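How Does a Robot Learn to Fold a Sweater?

By Benedikt Thaler
For readers from 8 to 12 years

Think about the first time when you tied your shoes. Somebody showed you. Then you tried, and the bow fell apart. Somebody showed you again. After many tries your fingers knew what to do, and today you can tie your shoes while you talk with a friend.

A robot can learn in a similar way. But a robot needs many more examples than you, and somebody has to collect all of them. This page is about that work.

What is an example?

For a robot, an example is a small recording of one task from start to end. Let us say the task is "pick up the cloth and put it on the other table." While the robot does it, the computer saves many things many times in each second:

- what the cameras see
- how every joint of the arm is bent
- how far the gripper is open (the gripper is the hand of the robot)
- where the arm was told to go next

When the task is finished, the recording stops. Now we have one example. Then we put the cloth back, a little different than before, and start again.

Who moves the robot?

In the beginning the robot does not know anything about cloth. So a person must move it. This person is called the operator. In our project, which has the name Hullach, the operator holds two handles. When she moves her left hand, the left arm of the robot moves too. When she presses the handle together, the gripper closes.

Our operator Mehwish Mohmand needed 5 days of practice before we kept her recordings. She told me that the most difficult part was to be slow. "My own hands are fast and they know cloth very well," she said. "With the robot I cannot feel the cloth. I must look."

Why is cloth so hard?

A wooden block has always the same shape. You can turn it or push it, and it is still a block. A cloth has a new shape every time when you touch it. It hangs, it folds, it makes a bump, it hides its own corners. Try it yourself! Drop a T-shirt on the floor ten times. Does it ever look the same two times?

This is the reason why we need so many examples. In May we recorded 471 of them, only with cloth. From these we threw away 66, for example when the operator dropped the cloth by accident or when a camera stopped too early.

Where is the camera?

We have more than one. One camera looks at the tables from far. Another one is very small and sits near the gripper, at the place where you would wear a watch. It travels together with the arm. When the fingers squeeze a piece of knitted cloth, this camera is very close and can see the little ribs in the knitting.

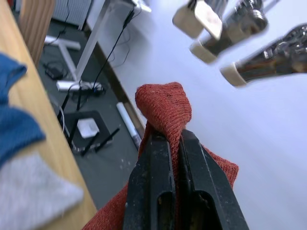 The far camera is good for other questions. Where is the table? Where is the other arm? The computer gets all the views together, as you use your two eyes together.

What happens with the examples?

They go into a learning program. The program looks at a moment from a recording and guesses: what did the operator do next? Then it compares the guess with the real answer. If the guess was wrong, the program changes itself a tiny bit. It does this again and again, often for a whole night.

After this comes the test. The operator lets go of the handles and the robot must try alone. With our first 134 examples it grabbed mostly air. With more examples it became better, but with a thick sweater it still has trouble.

Words to remember

Gripper: the part of a robot that holds things.
Operator: the person who moves the robot during a recording.
Example: one recording of one task.

Something to try at home

Close your eyes and ask a friend to guide you, only with words, to fold a towel. Then change places. Which words did you need most often? Write them down and bring them to your class.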